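Plenalell Tourism Partnership
Visitor Film Working Group
Minutes of the November meeting

Present: Etelka Bognár (chair), members for lodging, rail, the river towns and the lake towns, the Bostex production lead, the Flisto distribution lead, and the minute-taker. The member for festivals joined by phone from a festival.

The meeting opened at 9:10 a.m. The chair noted that it had been called for 9.

1. Minutes of the previous meeting

Approved with one correction. The member for rail had been recorded as "delighted" with the first script. The word now reads "present."

2. The script

Bostex presented the fourth draft of the visitor film. The working title is still "Plenalell: Come and See," which the group agreed last spring was temporary and has since appeared on two banners and a tote bag.

The fourth draft follows a single traveler from the lake to the coast over one long weekend. The third draft followed a family of four over a week, and the second followed a dog. The member for the river towns asked what had become of the dog, which had tested well. Bostex said the dog could come back in a supporting role if the budget for handlers came back with it.

The member for lodging observed that the traveler is never seen checking in anywhere, sleeping, or paying for a room. After discussion Bostex agreed to add a night.

The member for rail asked how the traveler gets from the lake to the coast. The script says "and then, the sea." The member for rail asked that the minutes show there is a train, that it runs twice each morning, and that it has a dining car. The minutes show it.

3. Music

The score is to be built from songs and players in the region, with the old ferry tunes in the opening and the dance bands in the middle. Everyone likes this. The difficulty is Ho, the choral piece that closes the film, which runs 9 minutes in its full form and has no place where a reasonable person could stop it. The choir director has offered a shorter version that runs 8.

The group heard the full version. The chair thanked the choir in its absence and asked Bostex whether the end credits might be made slower. Bostex will find out how many names would be needed. The member for festivals, who had put the phone down during the piece, returned in time to support the idea.

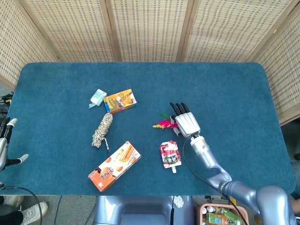 Reading time: 5 minutes

4. Screenings

Flisto reported on venues. The giant screen at the science center is available for the launch and seats 400. The member for the lake towns asked whether the lake towns would get a launch too. Flisto has looked at the grange hall, which seats 128 and has a very good piano standing in front of the screen. The piano can't be moved until spring, for reasons the hall's board described to Flisto at length.

It was agreed to hold the main launch at the science center and a second showing at the grange hall, with the lower left part of the film to be kept free of anything important. Bostex asked that this last point be looked at again. It will be looked at again.

The member for the river towns said that a riverside showing outdoors would draw people from both banks. The chair recalled the previous riverside showing, and the moths. The idea was left on the list.

5. Invitations

The draft guest list stands at nearly 700 names for the one launch. The chair pointed out that this is more than the number of seats. Each member was asked to cut their own list before the next meeting, and each member agreed that the others' lists were long.

Travel writers from outside the region come first, then tour operators, then the people who appear in the film. The member for festivals asked where that left the partners' spouses. The chair said it left them in the lobby, where there would be cheese.

6. Slogan

Three slogans were on the table from the last meeting. "Plenalell: Stay a While" was supported by lodging. "Plenalell: It's Closer Than You Think" was supported by rail and opposed by the lake towns, who feel that it isn't. "Plenalell: Hear It for Yourself" was supported by Bostex, who wrote it.

A show of hands was tied until the member for festivals was reminded that hands can't be seen over the phone. The vote, once completed, went to "Hear It for Yourself." The member for lodging asked whether "and Stay a While" might go underneath in smaller type. Carried, to general weariness.

7. Translations

Subtitles are needed in four languages before the trade fair. Flisto has a quote and considers it fair. The first sample rendered "covered bridge" as "secret bridge," and the river towns have asked if they can keep it.

8. Other business

The tote bags have arrived. They carry the temporary title and the old web address. Members are asked to take several.

Actions

Bostex: add a night; add a train; count the credits.
Flisto: confirm the science center; write to the grange hall again about the piano.
All members: shorten guest lists.
Etelka Bognár: speak to the choir director, gently.

The meeting closed at 11:40 a.m. The next meeting will be in the same room, starting at 9, and the chair asked that the time be underlined in the notice.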